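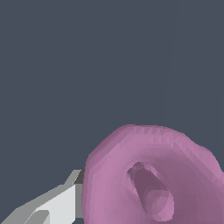
What should a written rule for simulated grasp tests include?

I work at Pidcombe, a small shop that does part handling for other companies. We test our pick programs in Cestitz before they go on the arm. Up to now each of us has done it his own way. One person runs the pick a few times and calls it good, another runs it overnight. In February we had a program that passed in simulation and then pushed the part sideways on the real cell. Nothing was damaged, but my manager wants one page of rules that everyone follows.

So far I have: start every run with the jaws open and above the part, run 1,000 trials, save the seed. What else belongs on the page? We only have one arm and the parts are small, with a hole in the middle.

Stellan Ekström

Your list is a decent start. I would add these.

Write down what counts as a pass before you run anything. Ours says the part has to be lifted, held for 4 seconds and set down inside the tolerance given on the job sheet. If you decide after looking at the results, people will argue for the result they like.

Vary the starting pose. 1,000 trials with the part in the same place is one trial run a thousand times, unless something else in the model changes. Vary the friction and the mass too, and put the ranges in the report.

Check the collision shape separately from the visual mesh. A part with a hole is often treated as solid by the physics because someone left the collision setting on convex hull. The picture on the screen can look fine while the contact points are wrong. Turn on the contact display and look at where the fingertips touch.

Keep the failures. We had 38 failures on one job at Holmgren and all of them came from the same corner of the pose range. You only find that if the log has the pose in it.

Last, record the versions — simulator, gripper model, part file, control code. If any of them changes, the old pass no longer counts and the test is run again.

Vidar Bakke

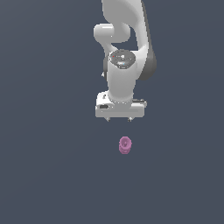

Does a pass in simulation mean we can skip the slow-speed run on the real arm?

Keep the slow-speed run. The simulation tests the program against a model, and the first run on the real cell is where you find out about a wrong tool offset, a worn fingertip or a fixture that has moved. Put it on the same page as a separate step with its own sign-off. It also doesn't replace the risk assessment for the cell, so don't let anyone file it as one.

Grollum

just use more trials, that fixed it for us. also make sure the timestep is small enough or the fingers sink into the part

Stellan Ekström

Thanks, both. The collision setting was it, at least for the February job. The part had been imported as a convex hull, so the hole was filled in as far as the physics was concerned. I have added the contact check and the version list. For the slow-speed step I wrote 3 clean cycles in a row with a second person at the stop button. I left the timestep to be set per job and written in the report, because our older models get very slow if it goes too low.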